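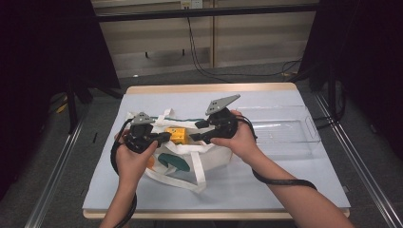 Hand-held pair in use on the packing task, tote bag and small box-shaped item

Budgeting for a second hand-held gripper station: what am I forgetting?

Asked in: Equipment and purchasing
3 answers

We run one table for recording manipulation tasks with hand-held grippers, two per operator, both wired. The task we spend most of our hours on is putting small boxed items into a canvas tote and taking them out again. I have been asked to put together a budget for a second table so two people can work at the same time. I did not buy the first one. The person who did has left and the paperwork is thin.

What I have so far:

Gripper pair, wired, with the top plates: quote from Pluston, $1888 for the pair
Table, board and side frames: we can copy what we have from stock parts, $462
Computer: we have one spare that meets the spec
Shipping: not quoted yet

My questions:

1. Is one pair per station enough, or do people budget for a spare pair from the start?
2. Jetavura sells a wireless pair for more money. We are used to cables. Is it worth paying extra to get rid of them for a bag task?
3. What do the consumables come to? I mean jaw pads, cables, bags, boxes, trays. I have nothing in the budget for these and I suspect that is wrong.
4. Should the second table be identical to the first? Finance would like me to use a smaller desk we already own.

The budget has to go in by the end of September. The room is carpeted, there is one wall outlet on the side where the second table would go, and I can't have any electrical work done this year.

Edit: to answer a comment, the data goes toward training a two-arm robot we already have. I am not buying an arm out of this budget.

Answer 1 (accepted)

I have set up four of these stations, two at my last job and two at this one. Taking your questions in order.

Spare pair. Don't buy a full spare pair for each station. Buy one spare gripper for the whole room, and check with the vendor that it can be set up as left or right. With some makes the only difference is the plate and a setting in the software. With others the two sides are separate parts, and then you need one of each. Ask Pluston in writing. If the answer is that they are separate parts, I would still buy both, because a station with one working gripper records nothing useful for a two-handed task and you are paying the operator either way.

Cables. For a bag task I would stay wired. The usual trouble with cables is that they drag over the work and catch on straps. You can fix most of that by running the cable back along the forearm and putting a loose strap at the elbow. Cables do wear out where they enter the handle. Get two spares per station. Wireless pairs need charging, so you end up buying extra batteries and a charger, and you have to plan breaks around them. With one outlet on that side I would not add chargers to it.

Consumables. Yes, you need a line for these. Here is what I put in for one station for one year:

Jaw pads: replace every 30 hours of recording on fabric tasks, sooner if they look shiny
Cables: two spares, replaced as used
Tote bags: buy 21 at once, same maker, same print if they are printed, and put away half of them
Boxes: twice as many as you think, since the corners crush
Trays: two or three. Clear plastic scratches and the scratches show up on camera
Board: one replacement surface

The bags matter more than people expect. Canvas softens with handling and an old bag opens differently from a new one. You may want both kinds in your data, but you want to know which is which, so write a number inside each bag and log it. If you buy a few at a time the supplier will change the fabric or the strap length on you at some point and you will find out later.

Same table or not. Build the same table. If you use a smaller desk the reach is different and the frames may not fit beside it. If finance insists, ask them to price the hours you will spend redoing the camera setup. In our case that was most of a week and it cost more than the table.

Things I don't see on your list:

Camera and mount, if your first station has a separate one
Marker plates, a spare set (they get bent when a gripper is dropped)
Cable covers for the carpet
Operator chair or standing mat
Calibration time, two days for the first setup
Lighting, if the second spot is closer to a window than the first

On the outlet: add up what the computer, monitor, lights and any chargers draw before you commit to the spot. Your building people can tell you what else is on that circuit.

Answer 2

We went wireless with Jetavura and I don't agree that wired is the obvious choice. Our operators do bags and also folding, and with folding the cables were in the cloth all the time. If you are only ever going to do totes then fine, stay wired. If the second station is supposed to take on other tasks next year, get the price now and at least put it in as an option. It's easier to have finance cross out a line than to go back and ask for one.

Batteries: we have three sets for two pairs and that covers a full shift. Charging is done overnight, so the outlet was not a problem for us.

One more thing on mixing. Don't put wired on one table and wireless on the other and expect to treat the data as the same. The weight in the hand is different and people move differently with it. We kept ours tagged separately.

Answer 3

get everything from Srisuk, they do the frames and rails as a kit and it's cheaper than stock parts. no idea on the grippers

Comments on Answer 3

The kit is cheaper but check the height. Ours came lower than our existing tables and the rails were a different profile, so none of the old clamps fit. If the asker wants two matching stations then it's either two kits or none.

Fair, we bought all ours at once so it never came up

Comments on Answer 1

Asker: Thank you, this is what I needed. Pluston came back and said left and right are the same unit with a different plate, so I am putting in one spare gripper and two spare plates. I have added the jaw pads, cables and bags as their own line and called it yearly supplies so it does not get cut as a one-time cost. How did you handle the pads being a part only the vendor sells?

We buy a year's worth with the order. Lead time on pads has been longer than on the grippers themselves. Zirnudik makes a pad that can be cut to size if you get stuck, but test it on the fabric first. The ones we tried were grippier than the originals and pulled the bag along when the operator let go.

Asker: Good to know. I will order the originals. I'm also keeping the table the same size. I sent finance the point about setup hours and they dropped the desk idea.

Did you get a shipping number? Ours was charged per box, and the spare gripper came in a separate box from the pair. Ask them to pack it together.

Asker: Not yet. I will ask.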